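Notebook, November, viewing-time panel, entry 5

Remen vs. Halar counts, kids' channels

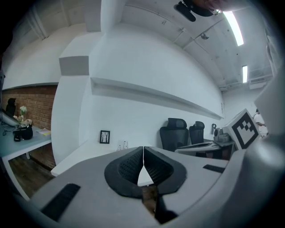 Iona MacRitchie replied to the last entry overnight: the gap between the two counts is too steady to be noise, and she would look at how each one closes a session before touching the weights again. She also asked for the household IDs to be left alone until that is done.

Went with that. Background for anyone picking this up: Remen counts a view once the player has run for 5 seconds and keeps adding time until the app reports a stop. Halar pings at intervals and adds time only for pings that come back. On adult channels the two agree well enough to swap one for the other. On the kids' channels Remen is higher every week we have loaded.

Pulled 1057 sessions from the Plondcombe panel, tablets only, no TVs. Dropped the ones with no channel label. Did not drop the very long ones this time, as that was the mistake in the last run and it hid most of the thing we were looking for.

10:40. First pass. Sorted by length in Remen and looked at the top 100 by eye. Most are autoplay chains of nursery songs or toy videos. The Remen record is one long block. The Halar record for the same session has pings, then a hole, then sometimes more pings. The holes tend to start at a video change. Tablet going to sleep would explain a hole at the end but not one in the middle.

11:30. Checked whether the holes line up with ads. Some do. Ad time is supposed to be stripped from both counts, but the Remen export has a column called ad_ms that is blank for all the kids' channels. Could be that there were no ads, could be that the field is not filled for that category. Wrote to the Remen support address. Until they answer, treat ad_ms as missing and do not read the blanks as zero. The loader was reading them as zero. Fixed in the loader, not yet in the weekly job.

1:15. Reran with blanks as missing. The gap gets smaller but does not close. Songs and compilations account for most of what is left. Short toy videos now match fairly closely, which I did not expect.

Sarmiento's table of channel categories is out of date again. Two of the compilation channels are filed under general music, so they were being weighted as adult viewing. Moved them by hand and put a note in the change file. Somebody should go through the rest of the table before the monthly figures are made. I only looked at the channels that came up in this sample.

2:50. Tried capping a single session at the length of the longest matching Halar session. Bad idea, it just forces the answer. Took it out.

Tried instead splitting the Remen block at each video change and asking whether there was a Halar ping in each piece. Works, but slow. Ran it on 500 sessions and stopped there for the day. Where a piece has no ping at all, the next piece usually has none either, so it looks more like the ping dropping out than the child walking off. Can't tell those apart for certain from these files. The panel diary might help, if the parents filled it in. Diaries for the spring group were mostly blank on weekday mornings, and that is when a lot of these sessions fall.

Iona's point about session close holds up so far. Remen waits for a stop signal and the app does not always send one when the tablet cover is shut. Need to test that on a real device with the cover on and a known playlist. Use the older tablet as well as the new one, they are on different app versions.

Not touched: weights, household IDs, anything on the TV side.

To do
Run the rest of the split job overnight
Loader fix into the weekly job
Cover test, both tablets, write down start and stop by the wall clock
Ask Sarmiento who owns the category table now
Chase Remen on ad_ms if there is no answer by the next entry

Output is in the shared folder under plondcombe_split. The file without a suffix is the old run, please don't use it.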